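Small shop, aching feet: what are you all standing on?

breadbox_hill
2018-12-20
Hello all, long-time reader and occasional poster. We moved our little packing room into the back half of the building in September and I finally have everything where I want it, except that my feet and lower back are killing me by midafternoon. The old room had a wood floor with some give to it. The new one is bare concrete, and I am on it for most of the day, and I'm 56 and not getting any springier! I've been looking at anti-fatigue mats and the prices are all over the place. The Clavar one is $60 for a good long runner and the Prosus is more than double that. Is the pricey one worth it, or would I be better off putting the money into shoes? I'd love to hear from folks who stand all day and still like it.

twopenny_loaf
Oh, I feel for you. I went through this exact thing when we moved. I bought the Clavar first and it was lovely for a few months, soft as a pillow, and then it went flat right where I stand and stayed springy everywhere I don't. So I was basically standing in two footprints. I've since gone over to the Prosus and it's firmer, which I didn't care for the first week, but it has held up beautifully and I wouldn't go back.

marlinspike
I'll be the grump and disagree with the mat idea altogether. I had mats for years, and I tripped on the edges, I dragged carts over them, and I had to lift them up every evening to sweep. Good shoes go everywhere you go. A mat only helps if you stay put, and in a packing room you hardly ever stay put. Spend it on your feet. I wear the Mai clogs, they are ugly as sin, and I've had the same pair resoled and would be buried in them.

twopenny_loaf
Well now, I do stay put, marlinspike! I have one person walking and I'm the one who stands and packs. I think it depends a lot on the job. And get the kind with the sloped edge and you won't trip nearly so much.

quiltedowl
Can I put in a word for both, and for changing your bench height while you're at it? I spent a whole winter blaming the floor when half my trouble was that my table was too low and I was bent over it like a question mark. We raised it 2 inches with blocks under the legs and my back was better inside a week. My feet still hurt, mind you, so then I bought the mat. Also, and I know everybody says this, put one foot up on something low and switch now and then. My grandmother ironed that way her whole life, with one foot on a little box.

marlinspike
The foot box I will grant you. I have no quarrel with the foot box.

breadbox_hill
You are all so kind to write so much. The table height had never crossed my mind, quiltedowl, and I'm going to go measure it against my elbow after supper. I think I do more standing than walking, if I'm fair about it, though marlinspike has me wondering about the shoes. The Dritia catalog has a big roll of matting for $580 that would do the whole room, and my husband laughed out loud at that one.

quiltedowl
Don't do the whole room! Your carts will hate you. Do the one spot where you stand the longest and see how you get on. Waist-high work is where I notice it most, anything along a belt or a long table where you plant yourself and reach. 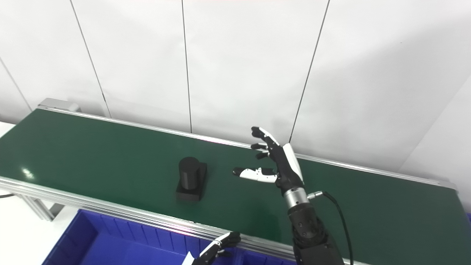
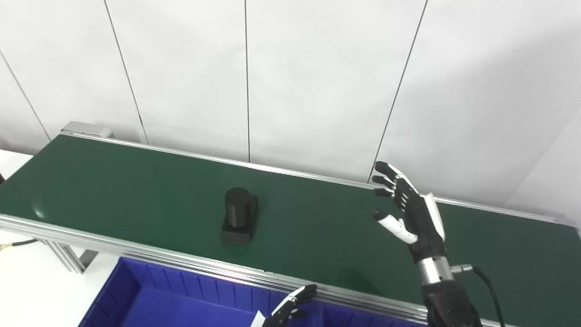 Green belt, metal rails, same belt both times.

hollyhock_jim
Jumping in with a question of my own, if breadbox_hill doesn't mind. How often should a person replace a mat that gets stood on all day?

twopenny_loaf
Go by feel more than by the calendar. Press your thumb into the spot where you stand and then into a corner you never touch, and when the worn spot doesn't come back up the way the corner does, it's time for a new one. If your mat is the same shape at both ends you can turn it around now and then and get a good bit more life out of it.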